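**Jenari releases Draltolex, a way of teaching robots to tidy in made-up bedrooms first**

Press release, March. Free to use in full or in part.

Hello from the Jenari office in Ekness! I'm Yoon-hee Yoo, I look after the research side here, and I've been allowed to write this one myself (our usual releases go through four people and come out sounding like a boiler manual). We've got a result we're very pleased with and I'd like to tell you about it in ordinary words.

Draltolex is a training method for household robots. The job we picked is small and a bit dull, and we picked it on purpose: find a little object on a piece of bedroom furniture, pick it up, and put it where you've been asked to put it. On the table, in the drawer, on the lower shelf. People do it half asleep. Robots are still surprisingly bad at it, mostly when the furniture is a shape they haven't met before.

We do nearly all of the training in simulation. Lots of groups do, so I won't pretend we thought of it. What we've added is a way of choosing which rooms the robot practises in. The usual approach is to shuffle everything at random, so the wall changes colour, the lights move about, the cupboard gets swapped for another cupboard, and you hope that enough shuffling covers whatever turns up in a real house. Draltolex looks at where the robot's last attempts went wrong and builds the next batch of rooms close to those mistakes. If it keeps bumping the overhanging edge of a tabletop, it gets more overhanging edges. If small pale things on pale surfaces confuse it, well, it's in for a long afternoon of those.
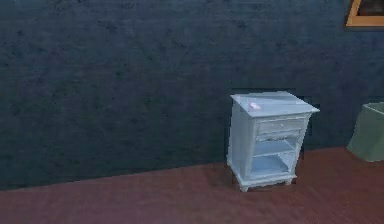 My colleague Ha-rang Bae wrote the room builder, and she's the reason the bedrooms are as fussy as they are. Early on we had plain boxes for furniture and the robot got terribly good at plain boxes. Ha-rang went off and modelled carved trim, curvy legs, open shelves, shallow drawers with tiny knobs, all the stuff you'd find in your gran's spare room, and the scores dropped like a stone. I was quite cross for a week! Then we switched on the new way of picking rooms and they climbed back up, past where they'd been.

Now the numbers, which I know is what the trade papers want. We ended up with 1,043 training rooms, and we kept 42 pieces of furniture out of training altogether so we could test on things the robot had never practised with. With random shuffling, it took over 10 days of computing for the robot to reach our pass mark on those unseen pieces. With Draltolex it took two. Same computers, same robot model, same pass mark.

"I wanted rooms that were awkward in the way real rooms are awkward," Ha-rang told me when I asked her for a quote. "The wall's a bit blotchy, the shadow falls in a silly place, there's something green poking in at the side that has nothing to do with the job. The robot has to learn to leave all that alone."

A few cautions, and please don't trim these if you're short of space. The results I've given are all from simulation. We've started trials with a real arm in our workshop but we're not ready to put figures on them. Drawers are also still much harder than open shelves, particularly when the knob is small, and we haven't tried soft things such as socks or flannels at all. And our renderer does odd things with shadows now and then. We've left most of those in the training set for the time being, and we're checking whether they help or hurt.

The method paper, the room builder and the full set of training rooms are going up on the Jenari website this month, free for research and teaching. The 42 test pieces will follow once we've tidied up the file names, which are currently in-jokes.

If you'd like to talk to me or Ha-rang, or borrow pictures of the rooms, ring the Jenari office and ask for the research desk. Mornings are best. We're happy to do student papers and podcasts as well as the trade press, and Ha-rang will talk about table legs for as long as you let her.

Notes for editors: Jenari is a robotics research company based in Ekness. Please write Draltolex with a capital D and no hyphen. Bae is Ha-rang's surname and Yoo is mine.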